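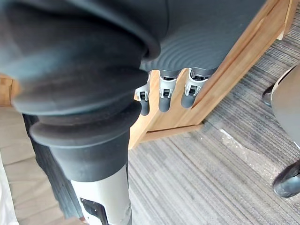

Slide 1. The hand, fingers down, next to the wooden furniture.

Speaker notes, robotics club talk, Totdale open evening

Slot is seven minutes plus questions. Leave slide 1 up while people find seats.

Start with who we are. School club, meets on Tuesday after lessons, two year groups mixed. This is the Cilcombe project, named after the village where the first group did their summer build. Our job this term was to get an arm and hand to pick up small household things and put them down where we asked.

Point at the fingertips. They are rounded and dark grey, and each finger has a small black hinge above the tip. Say that most of our term went on what happens at those tips. Moving the arm was the easy part.

Next, how we ran the trials. We set a target of 400 attempts. We logged 300 before half term and the rest after. Every attempt went on a paper sheet first and was typed up later. Pupils took turns at three jobs: running the program, keeping the sheet, resetting the object. Swap every twenty minutes or people stop paying attention.

Results. In the last block we had 78 per cent success. Say what counts as success: object lifted, held for five seconds, put down without tipping. Dropped on the way down counts as a fail. Somebody always asks.

Click to the failures chart. Slow down here. Largest group is closing too early. Second is coming in at the wrong angle near an edge. Thin flat things were worst and we have no good answer for those yet.

Back to slide 1 for the bit about furniture. Wooden rails and corners take up space the hand needs. The younger group wrote a rule to stop and back off before trying again. It cost time on each attempt but the fails near edges went down.

Thank Drerodgate for the loan of the hall. Mention the Sjögren entry: regional round is in November, form is in, we still need a second driver.

If short of time, drop the part about swapping jobs.

Likely questions: cost, safety, can my child join. Sign-up sheet is by the door.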